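Traketti desk and table board, large: a long-term review

I have been trying to protect my dining table since the day I bought it, mostly from myself. Over the years it has worn an oilcloth, a bath towel and the unfolded box of a microwave. So when the Traketti board turned up in the Zinirbridge clearance I paid my money and carried it home in a stiff wind, which I recommend only to people who have always wanted to try sailing.

I have now had it down since December. I eat at it, glue things at it and do my accounts at it, in descending order of pleasure.

The large one measures 948 by 565 mm. Traketti prints this on the wrapper, and for once the wrapper and my tape measure agree. It covers most of my table, leaving a strip on one side where I put whatever I've decided not to deal with. There is a bigger size, but it costs nearly double and my table would vanish entirely.

The surface is smooth with a very slight texture, enough that paper doesn't skate off when you lean on it. A pen works well on a single sheet. A craft knife does not, and the maker says so in small type on the back, which I read afterwards. The cut closes up a bit if you rub it with a thumbnail and believe in it.

Colour: sold as "Mist". It's an off-white with a lilac-grey cast that you won't notice until you put something beige on it, and then you'll notice nothing else. My tray is beige. The Cuervo mat I had before was dark green and flattered everything, but it curled at the corners like a stale sandwich and had to go.

It also shows specks. Crumbs, pencil dust, whatever falls off a jumper. I wipe it down and by teatime there are more. Ferhat Toprak, who has the medium Bison board in plain grey, claims he wipes his once a week, and I've seen his table and I believe him — it needed doing on the other six.
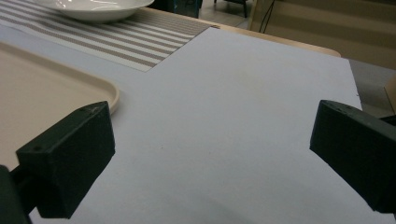 Review last updated: 2019-09-07

The striped placemat stays at the far end, as I still like to eat off something that can go in the wash. The shallow tray lives on the left and slides about quite happily without leaving marks, though I've never put anything heavier than a teapot in it.

One complaint about the edge. It's straight, but it sits slightly proud, and a sleeve will find it. A chamfer would have cost them pennies. The Bison has one, Ferhat has mentioned it twice.

Score: 7 out of 10. I'd take it to 8 if they did it in green.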